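쿤덴 로봇안전교육원 어린이 자료실
로봇에게도 지켜야 할 규칙이 있습니다
초등학교 3~6학년용 읽기 자료

학교에 복도 통행 규칙이 있고 도로에 신호등이 있듯이, 로봇이 일하는 곳에도 규칙이 있습니다. 규칙 가운데 어떤 것은 로봇을 만드는 회사가 지키고, 어떤 것은 로봇을 쓰는 사람이 지킵니다. 로봇을 구경하러 온 사람이 지켜야 하는 것도 있습니다. 본 자료는 로봇 팔을 다루는 곳에서 쓰이는 기본 규칙을 어린이가 이해할 수 있는 말로 풀어 쓴 것입니다. 글은 본 교육원의 엘프리데 디크만이 썼으며, 핀레이 토시가 내용을 검토하였습니다.

1. 표준이란 무엇인가요

여러 사람이 모여 "이렇게 하기로 합시다" 하고 정한 약속을 글로 적은 것을 표준이라고 합니다. 공책의 크기, 건전지의 모양, 나사의 굵기에도 표준이 있습니다. 표준이 있으면 다른 나라에서 만든 건전지를 사 와도 손전등에 꼭 맞습니다.

로봇에도 표준이 있습니다. 국제표준화기구(ISO)라는 곳에서는 여러 나라의 전문가가 모여 산업용 로봇의 안전에 관한 표준을 만들었습니다. 우리나라에도 한국산업표준(KS)이 있습니다. 표준 문서는 어른이 읽기에도 길고 어렵습니다. 그래서 로봇을 쓰는 곳에서는 표준을 바탕으로 자기 작업장에 맞는 짧은 규칙을 따로 만들어 벽에 붙여 두기도 합니다.

표준과 법은 조금 다릅니다. 법은 나라가 정하고 모든 사람이 따라야 합니다. 표준은 원래 서로 지키기로 한 약속이지만, 법에서 "이 표준을 따르시오"라고 정하면 반드시 지켜야 하는 것이 됩니다.

2. 로봇의 자리와 사람의 자리

로봇 팔은 한곳에 고정되어 있어도 팔을 뻗으면 꽤 먼 곳까지 닿습니다. 팔이 닿을 수 있는 모든 곳을 합쳐 작업 영역이라고 부릅니다. 운동장에서 줄넘기를 하는 친구를 떠올려 보십시오. 친구는 제자리에 서 있지만 줄은 머리 위로도, 발밑으로도 지나갑니다. 그 줄이 지나가는 곳에 들어가면 줄에 맞을 수 있습니다.

작업 영역의 크기는 로봇마다 다릅니다. 본 교육원의 실습용 로봇 '폰딕스'는 팔을 다 폈을 때의 길이가 415밀리미터입니다. 30센티미터 자보다 조금 더 깁니다. 그런데 교육원 바닥의 노란 선은 로봇에서 1,000밀리미터, 곧 1미터 떨어진 곳에 그어져 있습니다. 팔 길이보다 선을 더 멀리 둔 것은 사람이 몸을 앞으로 기울이거나 손을 내미는 경우까지 생각했기 때문입니다.

작업 영역에 관한 규칙은 다음과 같습니다.

로봇의 전원이 켜져 있는 동안에는 노란 선을 넘지 않습니다.
로봇이 멈추어 있어도 전원이 꺼졌다고 생각하지 않습니다.
선 안쪽에 물건이 떨어지면 직접 줍지 않고 담당 선생님께 알립니다.
가방과 겉옷은 선 바깥의 보관함에 넣습니다.

두 번째 규칙은 어른도 자주 잊습니다. 로봇은 다음 명령을 기다리느라 가만히 있을 때가 있습니다. 겉으로 보아서는 쉬고 있는 로봇과 기다리고 있는 로봇을 구별하기 어렵습니다. 전원 표시등을 확인하고, 잘 모르겠으면 움직일 수 있는 로봇으로 여기는 것이 바른 태도입니다.

3. 물건을 잡는 규칙

로봇 팔 끝에는 물건을 잡는 장치가 달려 있습니다. 이것을 그리퍼라고 합니다. 손가락이 두 개인 것도 있고 세 개인 것도 있으며, 손가락 대신 공기로 물건을 빨아들여 붙이는 것도 있습니다. 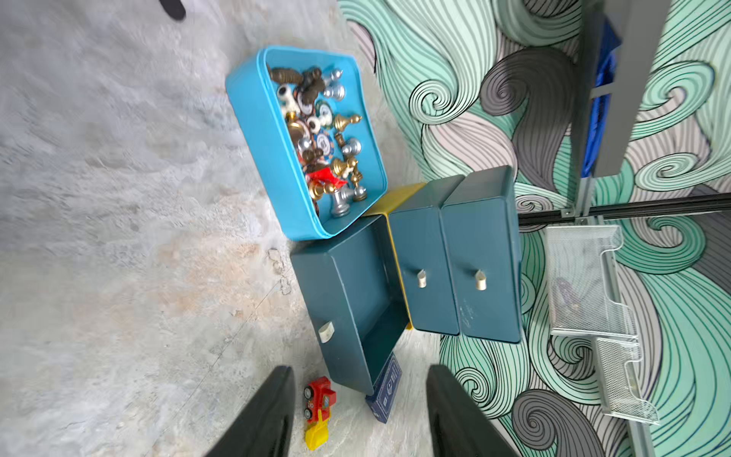
그리퍼가 물건을 잡을 때에는 힘을 알맞게 주어야 합니다. 힘이 모자라면 물건이 떨어지고, 힘이 지나치면 물건이 부서집니다. 체스 말처럼 단단하고 작은 물건과 천 조각처럼 부드러운 물건은 잡는 방법이 서로 다릅니다. 사람은 손끝의 느낌으로 금방 알아차리지만, 로봇은 사람이 미리 정해 준 값이나 센서가 알려 주는 값을 보고 힘을 조절합니다.

로봇이 쓸 수 있는 힘에는 한계를 정해 둡니다. 이것도 중요한 안전 규칙입니다. 로봇이 낼 수 있는 가장 큰 힘을 늘 다 쓰게 하는 것은 좋은 방법이 아니며, 하려는 일에 필요한 만큼만 쓰게 합니다. 달걀을 옮기는 데에 볼링공을 드는 힘은 필요하지 않습니다.

움직이는 빠르기에도 한계가 있습니다. 사람이 가까이에서 로봇에게 동작을 가르칠 때에는 정해진 느린 속도로만 움직이게 합니다. 사람이 보고, 생각하고, 몸을 피할 시간이 있어야 하기 때문입니다.

그리퍼 손가락 사이에는 사람의 손가락을 넣지 않습니다. 문틈에 손을 넣지 않는 것과 같습니다. 열려 있는 그리퍼도 마찬가지입니다.

낱말 풀이
센서: 빛, 거리, 힘, 온도 따위를 알아내어 신호로 바꾸어 주는 장치입니다.
관절: 로봇 팔에서 굽혀지거나 돌아가는 부분입니다. 사람의 팔꿈치와 손목에 해당합니다.
그리퍼: 로봇 팔 끝에 달려 물건을 잡는 장치입니다.

4. 서랍을 여닫는 일은 왜 어려울까요

여러분은 서랍을 열 때 생각을 거의 하지 않습니다. 손잡이를 잡고 당기면 열립니다. 로봇에게 같은 일을 시키려면 사람이 여러 가지를 살펴야 합니다. 손잡이가 어디에 있는지, 어느 쪽으로 당겨야 하는지, 얼마나 당기면 멈추어야 하는지를 모두 정해야 합니다. 서랍이 뻑뻑할 때 계속 당겨도 되는지도 정해야 합니다.

이때 쓰는 것이 '멈춤 조건'입니다. 멈춤 조건이란 "이런 일이 생기면 하던 일을 멈춘다"라고 미리 적어 둔 약속입니다. 서랍 열기의 멈춤 조건은 다음과 같이 적을 수 있습니다.

정해진 힘보다 더 큰 힘이 필요하면 멈춘다.
서랍이 끝까지 나왔으면 멈춘다.
그리퍼에서 손잡이가 빠지면 멈춘다.
사람의 손이 작업 영역에 들어오면 멈춘다.

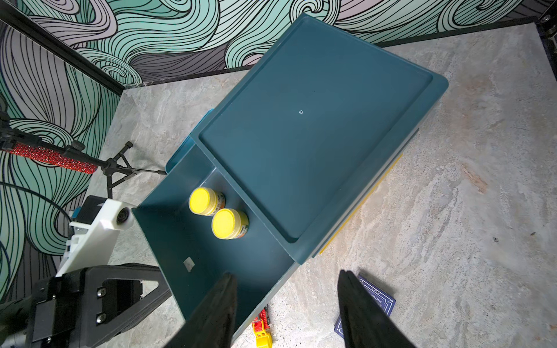
멈춤 조건은 로봇을 움직이기 전에 적습니다. 일을 시작한 뒤에 생각하면 늦을 수 있습니다. 또한 한 사람이 적고 다른 사람이 읽어 보는 것이 바람직합니다. 자기가 쓴 받아쓰기에서는 틀린 글자가 잘 보이지 않지만 짝이 쓴 것에서는 금방 눈에 띄는 것과 비슷합니다.

멈춘 다음에 무엇을 할지도 정해야 합니다. 멈춘 로봇이 곧바로 다시 움직이게 해서는 안 됩니다. 먼저 사람이 왜 멈추었는지 확인하고, 주변에 다른 사람이 없는지 살핀 뒤, 다시 시작하는 단추를 따로 눌러야 합니다. 멈춤과 다시 시작은 서로 다른 두 가지 행동입니다.

직접 해 보기: 서랍 열기 약속 만들기

준비물은 종이, 연필, 집에 있는 가벼운 서랍 한 칸입니다. 두 사람이 짝이 되어, 한 사람은 명령하는 사람이 되고 다른 한 사람은 로봇이 됩니다. 로봇이 된 사람은 들은 말만 그대로 따르며, 말하지 않은 것은 하지 않습니다. "열어"라는 말은 쓸 수 없습니다. "팔을 앞으로 뻗어", "손가락을 오므려"처럼 한 동작씩 말합니다. 시작하기 전에 두 사람이 함께 멈춤 조건을 두 개 이상 적습니다. 누구든지 "멈춰"라고 말하면 로봇은 그 자리에서 멈춥니다. 활동을 마친 뒤에는 빠뜨린 명령이 무엇이었는지 적어 봅니다. 무거운 서랍이나 유리그릇이 든 서랍은 사용하지 않습니다.

5. 비상정지 단추

로봇이 있는 곳에서 쓰이는 비상정지 단추는 보통 빨간색이고 바탕은 노란색입니다. 버섯 모양으로 볼록하게 만들어 손바닥으로도 쉽게 누를 수 있게 한 것이 많습니다. 색과 모양이 비슷한 까닭은 이 단추에 관해서도 표준이 있기 때문입니다. 처음 가 보는 작업장에서도 어느 것이 비상정지 단추인지 알아볼 수 있어야 합니다.

비상정지 단추에 관한 규칙은 다음과 같습니다.

단추 앞에는 물건을 쌓아 두지 않습니다.
일을 시작하기 전에 단추의 위치를 손으로 가리켜 확인합니다.
위험하다고 느끼면 허락을 기다리지 않고 누릅니다.
장난으로 누르지 않습니다.
누른 단추는 담당 선생님만 되돌릴 수 있습니다.

세 번째 규칙을 두고 "잘못 눌렀다가 혼나면 어떡하나요?"라고 묻는 어린이가 많습니다. 위험하다고 생각해서 눌렀다면 꾸중을 듣지 않습니다. 본 교육원에서는 눌러야 할지 망설여질 때에는 누르도록 가르치고 있습니다.

6. 정리와 점검

작업대 위의 물건은 제자리를 정해 둡니다. 전선은 사람이 걸려 넘어지지 않고 로봇 팔에도 감기지 않는 길로 지나가게 합니다. 로봇 팔이 두 대일 때에는 살필 것이 더 많습니다. 두 팔의 작업 영역이 서로 겹치면 팔끼리 부딪칠 수 있으므로, 겹치는 곳에 어느 팔이 먼저 들어갈지 순서를 정합니다. 좁은 골목에서 자전거 두 대가 마주쳤을 때 한 대가 기다려 주는 것과 같습니다.

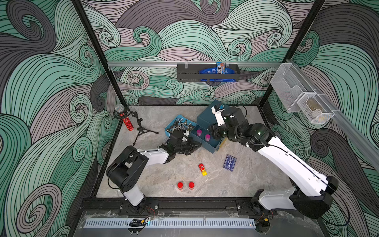 작업대 앞쪽에 설치된 로봇 팔 두 대와 작업대 위의 여러 가지 물건

점검은 하루에 두 번, 일을 시작하기 전과 마친 뒤에 합니다. 본 교육원의 어린이 점검표 '본수'에는 다음 항목이 실려 있습니다.

시작하기 전
로봇 받침의 나사가 풀려 있지 않은가?
전선의 껍질이 벗겨진 곳은 없는가?
작업 영역 안에 오늘 쓰지 않을 물건이 있는가?
비상정지 단추가 어디에 있는지 모두 알고 있는가?
긴 머리를 묶고 목걸이와 끈을 옷 안으로 넣었는가?

마친 뒤
로봇 팔을 정해진 자세로 돌려놓았는가?
전원을 껐는가?
쓴 물건의 개수가 처음과 같은가?
이상한 점을 점검 공책에 적었는가?

점검 공책에는 잘된 일과 함께 잘못된 일도 적습니다. 물건을 떨어뜨린 일, 로봇이 이상한 소리를 낸 일, 선을 밟은 일도 모두 적습니다. 누가 잘못했는지를 가리려고 적는 것이 아닙니다. 다음에 쓰는 사람이 같은 곳에서 조심할 수 있도록 알려 주는 기록입니다. 5월에는 점검 공책에 적힌 내용을 모아 점검표의 항목을 고쳐 씁니다. 지난번에는 목걸이와 끈에 관한 항목이 새로 들어갔습니다.

7. 카메라가 달린 로봇과 개인정보

로봇 가운데에는 카메라로 주변을 보는 것이 있습니다. 손목에 작은 카메라가 달린 로봇도 있고, 작업대 옆이나 위에 따로 카메라를 세워 두는 곳도 있습니다. 카메라가 켜져 있으면 로봇뿐 아니라 지나가는 사람이 함께 찍힐 수 있습니다.

그래서 카메라를 쓰는 곳에서는 촬영 중이라는 사실을 사람들에게 알려야 합니다. 얼굴이나 이름표가 찍혔다면 그 영상을 함부로 다른 사람에게 보여 주어서는 안 됩니다. 여러분도 로봇 앞에서 이름, 주소, 전화번호가 적힌 물건을 꺼내 놓지 않도록 합니다. 자기 모습이 찍히는 것이 싫으면 싫다고 말할 수 있으며, 어른은 그 말을 존중해야 합니다.

8. 자주 하는 질문

로봇이 스스로 규칙을 이해하나요?
사람이 규칙을 이해하는 것과는 다릅니다. 규칙을 로봇이 따를 수 있는 명령과 숫자로 바꾸어 넣는 일은 사람이 합니다. 규칙이 잘못 들어가면 로봇은 잘못된 대로 움직입니다. 따라서 책임도 로봇을 만들고 쓰는 사람에게 있습니다.

사람과 함께 일하는 로봇은 만져도 되나요?
사람 가까이에서 일하도록 만든 로봇을 협동로봇이라고 합니다. 협동로봇은 무엇에 부딪히면 멈추도록 만든 것이 많습니다. 그러나 로봇이 뾰족한 물건이나 뜨거운 물건을 들고 있다면 여전히 위험합니다. 허락 없이 만지지 않습니다.

집에 있는 로봇 청소기에도 규칙이 필요한가요?
필요합니다. 청소를 시작하기 전에 바닥의 전선과 작은 장난감을 치우고, 바퀴나 솔을 만질 때에는 먼저 전원을 끕니다. 충전기는 물기가 없는 곳에 둡니다.

규칙이 잘못되었다고 생각하면 어떻게 하나요?
우선은 규칙을 지키고, 어른에게 왜 잘못되었다고 생각하는지 말합니다. 표준도 정해진 때마다 전문가들이 다시 살펴보고 고칩니다.

선생님과 보호자께 드리는 안내

본 자료는 본 교육원의 어린이 로봇안전 과정 '프로켈'의 첫째 시간에 사용합니다. 지금까지 51개 학급에서 어린이 1,525명이 이 과정에 참여하였습니다. 수업에서는 2장과 5장을 먼저 읽고, 4장의 활동은 교실이나 가정에서 어른이 지켜보는 가운데 진행하여 주시기 바랍니다. 자료는 교육 목적으로 복사하여 나누어 줄 수 있으며, 내용을 바꾸어 쓰고자 할 때에는 미리 본 교육원에 알려 주시기 바랍니다.

글: 엘프리데 디크만
검토: 핀레이 토시
펴낸 곳: 쿤덴 로봇안전교육원 어린이 자료실
고쳐 쓴 날: 2019년 8월 4일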